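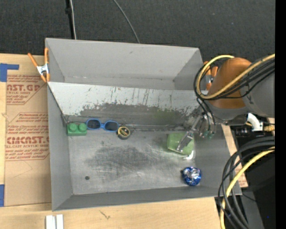
Myrtle Tillman asks whether small items handed in at the Ternodgate and Whitlock desks need to be entered one by one, or whether a single line for each bin would be enough. Her message is quoted in full at the end of this one. Several desks have put the same question to this office since the spring, and the reply is therefore being sent to the whole list.

Small items are to be entered individually. A single line reading "misc. small, 1 bin" cannot be searched, and the front desks depend on the search when a person calls. In the period from January through June the four sites recorded 190 inquiries concerning objects small enough to fit in a hand. Where the object had its own line, the desk could answer while the caller was still on the telephone. Where it did not, a member of staff had to go to the shelf, look through the bin, and return the call later, in some instances the next day.

An individual entry need not be long. The desks are asked to record the kind of object, the main color, and one further feature that the owner would be likely to mention. By way of illustration, the following would be acceptable:

Sunglasses, blue frame, dark oval lenses
Toy building block, green, two round studs on top
Container, small, round, black, gold-colored ring, dark label with gold markings (not legible)

Please note the last of these. Where lettering cannot be read, the entry should say so. Staff should not supply a brand or guess at the contents. An entry that says "lip balm" will not be found by a person who calls about mints, and the desk has no reliable means of knowing which it is. Containers are not to be opened at the desk for the purpose of completing the log.

The same applies to items whose use is unclear. "Translucent object, light green, roughly square with rounded corners" is a proper entry. It may look unsatisfactory on the page, but an owner who has lost such a thing will recognize it at once.

Bins

Mrs. Tillman also raises the condition of the large gray bins. This office is aware that some of them show considerable wear, with scratching across the floor and a dark worn band along the sloped panel. The wear is on the surface and does not of itself make a bin unfit for use. A bin should be withdrawn only if it has a crack, a sharp edge, or a residue that comes off on the contents. Bins withdrawn for any of these reasons should be labeled and held for collection by Gellen, who call at each site in the first week of the month.

Eyewear requires more care than it has been receiving. Sunglasses placed loose among hard objects will pick up marks on the lenses, and a bin floor that is already rough makes this more likely. Each desk has a supply of cloth pouches, and all eyewear, with or without a case, is to go into a pouch before it goes into a bin. The tag is tied to the pouch and not to the temple of the glasses.

Small items should lie in one layer where there is room. A bin may hold up to 26 tagged items. When that number is reached, a second bin is to be started even if the first appears to have space left, and the bin number is to be written in the final column of the log.

Toys

Single pieces from a set have in the past been discarded at Drekley on the grounds that nobody would inquire after them. This practice should stop. The Whitlock desk received several inquiries of exactly this kind over the winter, most of them from parents, and returned more than one building block. Single pieces are to be logged and kept for the same period as any other item.

Retention

The retention period remains 10 weeks from the date of entry. Items of a personal or hygienic nature, including opened cosmetics, are the exception and are kept for 10 working days. If it is uncertain whether a closed container falls under the exception, the longer period is to be applied.

Desks holding bins that were logged under a single line are asked to re-enter the contents individually by the end of September. The original date of entry should be carried over. Where the original date differs from item to item and cannot be established, use the latest date written on the bin label.

Questions on any of the above may be sent to this list.

Property and Reception Services
Ternodgate

On the matter of small items, Myrtle Tillman wrote:

> To the Property Office:
>
> I should be grateful for guidance on the logging of small articles. The present instructions state that "all items" are to be entered, but the form provides a line for "miscellaneous," and the desks have come to use it for anything smaller than a wallet. At Whitlock we have been entering each article. I understand that Ternodgate enters the bin. When property is transferred between the two sites, the logs do not agree, and we have twice been unable to say whether an article was in the building.
>
> I would also ask that the condition of the gray bins be looked at. Ours are scratched on the inside and the sloped panel is badly marked. I do not know whether this is grounds for replacement, and I would prefer not to order new ones if it is not.
>
> Lastly, is there a rule on toys? A colleague was told on a visit to Drekley that odd pieces are thrown away. We have not done so, but our second shelf is filling and I would like to be certain that we are right to keep them.
>
> A reply before the September transfer would be appreciated, as we should like to have the bins in order by then.
>
> Myrtle Tillman
> Reception, Whitlock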